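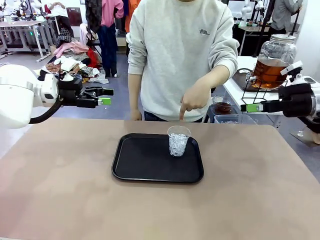

Iced Tea Station: Project Report
Module: Small Service Design, second year
Unit 12, Carhuamaca Building

1. What we set out to do

The task was to plan and run a drinks station for the Clanda open afternoons, which take place in room 609 in April. Visitors come in from the corridor, collect a drink and go on to the displays. Last year the drinks were poured in advance and left out on a counter. By the middle of the afternoon the ice had melted and the tea tasted thin, and a lot of it went down the sink.

Our group chose to serve one drink only, iced black tea, and to make up each cup when it was asked for. We called the station Deko in our planning notes and the name stayed.

2. Layout

We used two tables. The large one with the tan top is the serving table and faces the visitors. The white side table stands behind the person serving and holds the tea, in a glass dispenser jar with a metal lid. The cup goes on a black tray on the serving table, and is handed over from there.

We tried the jar on the serving table first. It looked good, but people helped themselves before the ice was in, and the tap dripped on the table top. Moving it to the side table solved both problems. The drawback is that the server has to turn round for every drink. Two of us found this awkward at first and knocked the jar with an elbow.

The tray was a late addition. Clear cups full of ice get wet on the outside and leave rings, and the tan top marks easily. A rim also stops spilled ice from sliding on to the floor. Black was the only colour the Uvon store cupboard had in the right size, but it turned out to be useful, as bits of ice are easy to see on it and can be wiped away.

3. Method

Tea was brewed in the kitchen at noon, strained twice and left to cool for 40 minutes before it was poured into the jar. We did not add sugar. Syrup was offered separately.

Ice was crushed in small batches. Each cup was filled almost to the top with crushed ice and set near a corner of the tray, so that the server could reach it without leaning. Tea was then poured over slowly until it came level with the ice.

We compared crushed ice with cubes over 7 trial sessions. With cubes the tea stayed strong for longer, but the first few mouthfuls were not very cold. With crushed ice it was cold straight away and then weakened. We kept the crushed ice and brewed the tea stronger to make up for it, using half as many leaves again as the packet suggested.

4. What went wrong

Filling the cup right up leaves little space for tea. Several testers said they had paid for ice, although the drinks were free. Stopping a finger's width lower gave a better drink but looked less generous on the tray. We did not settle this.

The ice also clumped if it stood for long in the tub. Stirring it with a fork helped a little. A tub with a drain would be better, and we have put one on the list for next year.

Clear plastic cups let visitors see what they were getting, and we would use them again if they could be washed. The thin ones we bought split when squeezed, so most were used once and put in recycling. This was the part of the project we were least happy with.

5. Changes for next time

Put the side table at right angles to the serving table, so the server turns less. Ask for a second tray, so that one can be dried while the other is in use. Brew in two lots, the second at 2 pm. Write the syrup sign in larger letters.

The spare cups and the jar have been returned to the Uvon cupboard. The strainer is still in the kitchen, in the drawer under the kettle.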